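### 3.2 Motif scale and repeat

Wallpaper samples were grouped by motif scale before the survey began. Small-scale papers carry a motif that repeats many times between floor and ceiling, as in the sprigged and dotted papers sold under the Jornby name. Large-scale papers carry a single figure, most often a tree, that takes up most of a wall. Begum and Wijesinghe treated the second group as murals and left it out of their count. We kept it in, because households buy and hang these papers in the same way as any other.

Respondents were shown 2 sheets from each group and asked to say how large they thought the room was. The survey was sent to 4000 addresses and 570 complete forms came back. Forms with no answer to the room-size question were set aside, which left 500 for the analysis. Answers were coded by Parveen Sarkar and checked against the paper forms by Dwynwen Cadwaladr.

Tree papers raise a problem that small repeats do not. The trunk has to meet the floor line at a sensible place, and the crown needs enough height to spread. When the same design is used on adjoining walls, the corners become part of the pattern — a branch may stop short there or run close to foliage on the next wall. Figure 4 shows tree designs on three walls, with patterned leaves in pinks, tan and plum on a light pink ground.
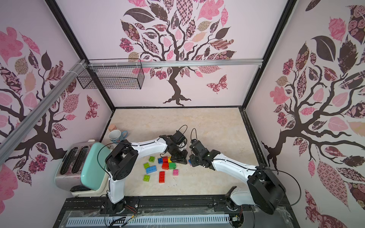

**Figure 4.** Tree wallpaper on three adjoining walls, with butterflies on the back and left walls.

### 3.3 Ground color

Ground color was recorded separately from motif color. Each sheet was compared with the Hurnetti shade card under the same lamp, and the nearest match was written down. Pale grounds were split into white, cream, pink and gray. The Dissanayake sheets had faded along one edge, so readings were taken from the center only.

Respondents rarely named the ground when asked to describe a paper. They named the motif first and the strongest motif color second. Pink grounds were sometimes reported as white, mainly where the leaves or flowers were dark. For this reason we use the shade card reading in all the tables that follow, and the respondents' own color words appear only in the appendix.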